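Zerenlow rental kitchen, unit 15 – move-in safety checklist
Checked by Hawi Gebreyes, December

Smoke alarm: pass. It chirped when I pressed the button, so the button works. I'd like to see it tested with real smoke.

Outlets near sink: fail. Listing says GFCI. The test button did nothing on two of them.

Hot water: 130 promised, no reading on file. Retest.

Counter: marble, level, no comment.

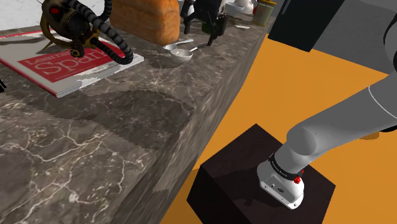 Does a new extinguisher need a tag?
Tags are what the insurer asks for, new or old. "Just bought it" is not a date.

Extinguisher: present, gauge in the green, no tag. Fail until tagged.

Range hood: pass, barely. The agent called it "whisper quiet." I had to raise my voice.

Floor: no loose edges. Slip rating claimed, paperwork missing.

Food left out: bread on the counter. Put it away before the pest check.

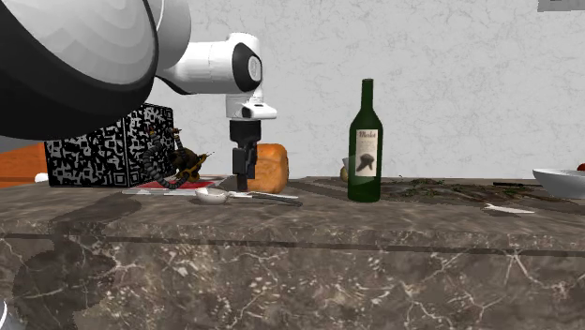
Photo: Bethel Tilahun

Window latch: sticks. Marked "repaired" last time by Brondico – I doubt anyone touched it.

Shutoff valve: turns, but took 20 seconds to find. Label it.

Overall: not signed off. Send receipts for the outlets and the latch to Ayana Gidey before asking me back.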